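[메일링 리스트] Re: 투명 물체 위에서 그리퍼 자세 추정이 튀는 문제
댓글 6 · 공유 2

안녕하십니까. 한국어가 제 모국어가 아니므로 어색한 표현이 있으면 너그럽게 읽어 주시기 바랍니다.

지난 일요일에 올라온 글을 먼저 인용합니다.

> Gindlow 0.9로 올린 다음부터 손에 드는 그리퍼의 궤적이 중간에 끊어집니다.
> 4000프레임짜리 기록에서 특징점이 갑자기 줄어드는 구간이 있습니다.
> 어안 보정값은 전과 같은 것을 사용했습니다.
> 설정에서 무엇을 바꾸어야 합니까?

저도 같은 버전에서 같은 현상을 보았습니다. 제 기록에서는 1096번 프레임부터 자세가 옆으로 밀리고, 1325번 프레임에서 다시 원래 지도에 붙습니다. 그 사이의 궤적은 학습에 사용할 수 없습니다.

원인은 두 가지라고 생각합니다. 첫째, 0.9에서는 그리퍼 마스크의 기본값이 꺼져 있습니다. 그래서 집게와 함께 움직이는 점이 배경의 점으로 계산됩니다. 둘째, 반복되는 무늬가 있는 천에서는 서로 다른 꽃이 같은 특징점으로 연결될 수 있습니다. 유리컵이나 금속 그릇의 반사도 도움이 되지 않습니다. 제가 시험하는 장면은 다음과 같은 종류입니다.
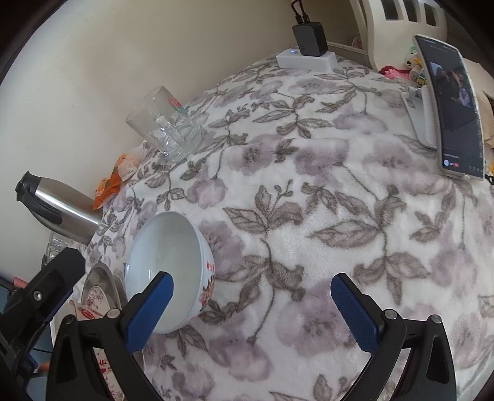
마스크만 켜서는 저에게 충분하지 않았습니다. Parncombe 쪽 기록으로 다시 돌려 보았는데, 집게가 벌어질 때 바깥쪽 링크가 마스크 밖으로 나가서 그 부분의 점이 그대로 남았습니다. 마스크를 한 장으로 고정하지 말고 벌림 폭에 따라 바꾸어야 한다고 봅니다.

이 의견에 동의합니다. 저는 닫힌 상태의 마스크 한 장만 만들었기 때문에 그 오류를 발견하지 못했습니다. 벌림 폭은 이미 로그에 들어 있으니 전처리 단계에서 읽으면 됩니다. 지금 제가 사용하는 설정을 적습니다.

mask.enable = true
mask.mode = by_width
match.ratio = 0.7
relocalize.min_inliers = 125

마지막 값은 기본값보다 높습니다. 낮게 두면 무늬만 보고 잘못된 위치에 붙는 경우가 있었습니다. 대신 재위치 추정이 조금 늦어지므로, 빠르게 움직인 기록에는 맞지 않을 수도 있습니다.

by_width 모드는 아직 정식 버전에 없고 Zinchenko 브랜치에만 있습니다. 빌드할 때 예전 캐시를 지우지 않으면 옵션이 조용히 무시됩니다. 저는 이것 때문에 오후를 전부 잃었습니다.

한 가지 질문이 있습니다. 화면이 재생되는 휴대전화처럼 스스로 변하는 영역을 따로 제외하시는 분이 계십니까? 저는 손으로 다각형을 그리고 있는데 기록이 많아지면 계속하기 어렵습니다.

패치는 정리해서 5월 안에 올리겠습니다.

감사합니다.
Brestham 인식 소프트웨어 담당 드림

댓글 6 · 공유 2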